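Housing Maintenance, Unit 4
Looking after solid wood worktops
Handout to keep with your notes

What this session covers

Last session dealt with tiled and stone surfaces. Today is wood: how it moves, how it is oiled, and what to write down on an inspection visit. The practical is in the Lellow workshop at 2 pm. Wear old clothes, as the oil does not wash out.

How wood moves

Wood takes in water from damp air and gives it up again when the air is dry. As it does so it swells and shrinks. Nearly all of this happens across the grain. Along the grain the change is so small that it can be left out of your sums.

A worktop in a kitchen with poor heating may be wider in July than in January. If it has been fixed so tightly that it can't move, it will cup or split, usually near a fixing or at a cut-out for the sink. Look at these places first.

Fixings from below should go through slotted holes or brackets that let the screw slide. Fixings from above are found in older flats and in home-made kitchens. Record them, but do not take them out unless the top is already being replaced. Check that the heads sit level with or just under the surface. A raised head catches cloths and lets water in round the shank.

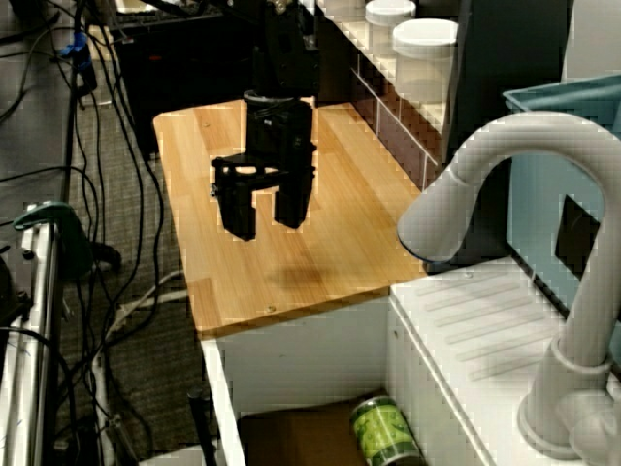 The front edge takes the most wear. People lean on it, wet hands rest on it, and drips run down it on to the doors or the cabinet side. A small overhang helps to throw water clear. Run your thumb along the underside and feel for rough or furry wood, an early sign that the finish has gone.

Oiling

For a new top, put on thin coats and let each one dry fully before the next. The times on the tin come first. Yammine, the oil we use in the workshop, needs a night between coats in a heated room and longer in a cold one.

Wipe off any oil still wet on the surface after 20 minutes. Oil left to pool goes sticky and has to be scraped. Work with the grain. Do the ends twice, as end grain drinks far more than the face.

Used oily rags can heat up and catch fire by themselves. Lay them flat outdoors to dry, or put them in the metal bin with water in it. Do not leave them in a pocket or a plastic bag.

Case notes: Cestance flats

The Cestance block has 169 flats, of which 67 have wood worktops. On the last round of visits 19 of these had black marks near the sink. Black marks usually mean that water has met iron in contact with the wood, often a screw or a tin left standing wet. Light marks can be sanded out. If the wood is soft when pressed with a blunt probe, report it for repair.

Filling in the Huvimum form

Put the room and wall in box 1. In box 2 write the finish (oil, varnish, none, not known). Box 3 is for damage, with the distance from the left-hand end in millimetres. Leave box 4 blank, as the office fills it in.

For next time

Read the section on joints in the course book and bring a tape measure and a pencil. We will start with the butt joint and go on to corner joints if there is time.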